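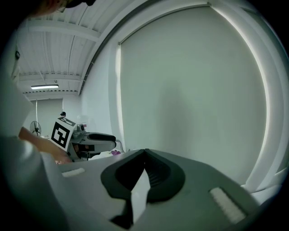
Tritari is a true crime television series that reexamines closed and unsolved homicide cases. It was created by Kimie Oda, a former newspaper court reporter, and is produced by Nirkix. Each episode runs 36 minutes and covers one case. The title sequence is short and has no music. It sets white lettering on dark grey, a contrast much like that of the white angular block against its dark grey socket in the photograph. The episode title appears last and stays up until the first interview begins.

Format

Episodes are built from interviews, court records and police audio. There are no reenactments. Oda narrates but does not appear on screen. A typical episode opens with the discovery of the crime, moves back to the victim's life, and then follows the investigation in date order. Relatives are interviewed before detectives wherever both agree to take part.

Production

The first season had seven episodes and the second had 30. The longer order led Nirkix to hire a second editing team at Rukanix, a post-production company that also restores old tape recordings. For the two-part episode "Çetinkaya," named for the street where the victim lived, researchers read 591 pages of trial transcript.

Release

The second season began in December. A recut version of "Çetinkaya" was released on 06/10/2024, with an added interview with the original jury foreman and a corrected timeline of the night of the murder.

Reception

Reviewers praised the use of court documents and the time given to victims' families. Some found the narration flat and the early episodes hard to follow without a list of the people involved. On-screen name captions were added from the second season on.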